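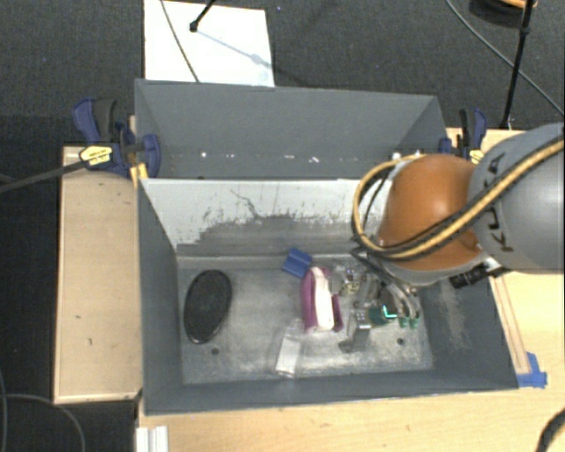 February, picking bench, 16:40

Jurell's sheet says 422 picks an hour. We logged 237 on mixed returns, and that's with Ragnheiður standing by to sort out the clear packets, which don't count as "intervention" on their form. I'd call it a job – hers, as of this month.

She used to pack and chat. Now she watches a bin and clears faults, 124 since the changeover. Rundilham want to drop the second packer on the strength of this. I've asked to see a full shift with the stool empty first.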